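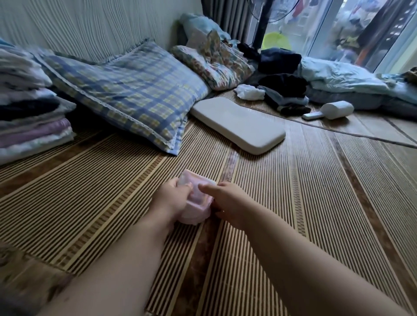 Two hands at a small pink item above the bamboo mat, with the stack of folded clothes and towels along the wall.

Kiyoshi Kubo prefers to talk about housekeeping while sitting on the floor. The household skills course he leads at the Ueda Community Learning Center has chairs available, and they are offered to anyone who wants one, but most of the teaching takes place at floor level. Mr. Kubo spoke with the center's newsletter in April, shortly before the start of the new term, about folding, storage and the care of bedding in small rooms.

The course began as a single afternoon session for residents moving into their first apartments. It now runs for 13 weeks, with a class size limited to 15. Mr. Kubo regards the limit as essential. "Folding is learned from close by," he said. "If a person is in the third row, that person learns only that I am folding something."

Asked why the first lessons are given on a sleeping mat when the center owns several good tables, Mr. Kubo pointed to the homes in which most participants live. Many have one main room that serves for sleeping, eating and sitting. "The floor is the largest clean surface they own," he said. "A bamboo mat is firm and smooth. You can lay a shirt on it and press the air out with your palm. On a carpet the cloth drags, and on a bed it sinks."

He does ask that the mat be wiped with a well-wrung cloth and allowed to dry fully before any laundry is placed on it. The slats should be wiped along their length. Wiping across them, he explained, pushes dust into the gaps and catches the cloth on rough edges.

Much of the interview concerned stacks. Mr. Kubo teaches that a tall stack against a wall is an acceptable way to keep clean clothes and towels for a day or two, provided it is built with care. Each item is folded to the same width, and the folded edge faces the room. "People fold to the shape of the garment," he said. "I ask them to fold to the shape of the shelf. Decide the width first, and then everything must obey it – towels, undershirts, all of it."

He also encourages participants to keep colors together in layers. The practice began with his colleague Renji Sugiyama, who taught the course for its first 2 years and who found that families located their belongings more quickly when whites, darks and pastels each had their own band. Mr. Kubo was doubtful at first. "I thought it was decoration," he said. "Then I watched a grandmother send her grandson for the purple towel, and he brought it without knocking anything over. I stopped arguing with Mr. Sugiyama after that."

Small items receive a full session of their own. Socks, washcloths and soft pouches are, in Mr. Kubo's view, the usual cause of an untidy drawer. He instructs participants to hold such pieces in one hand, just above the mat, and to shape them with the fingertips of the other. "A large towel forgives you," he said. "A small thing shows every careless fold. So we go slowly, and we finish one before we touch the next."

The discussion then turned to pillows, a subject on which the center receives frequent inquiries. Mr. Kubo advises against laying them flat in a pile during the day. Leaned against a wall, he said, they air on both sides and leave the middle of the room free. For covers with lace trim, he recommends a mesh bag in the washing machine and a brief smoothing of the trim by hand while it is still damp. He does not iron lace and does not teach others to do so.

Quilts and comforters should be folded loosely and kept off the floor where possible. He cautioned against leaving them beside a window through the rainy season, when moisture on the glass can reach the filling. Textured wallpaper calls for similar attention, he added, as dust settles in the ridges behind anything that stands in one place for long. He moves his own bedding away from the wall and brushes the paper from top to bottom with a dry, soft brush.

One participant from the previous term, Marcelino Arrieta, joined the latter part of the conversation. He enrolled after moving to a one-room apartment and said that the hardest habit to acquire was putting the stack away. "I made it very straight and I was proud of it," Mr. Arrieta said. "Then I took my clothes from it all week, and it was a heap again." Mr. Kubo replied that this happens in every class, and that the session on drawers was moved forward by 2 weeks as a result.

The new term includes an added session on seasonal bedding. Participants should bring one bath towel, one long-sleeved shirt and a pillow cover of any kind. Registration forms are available at the front desk.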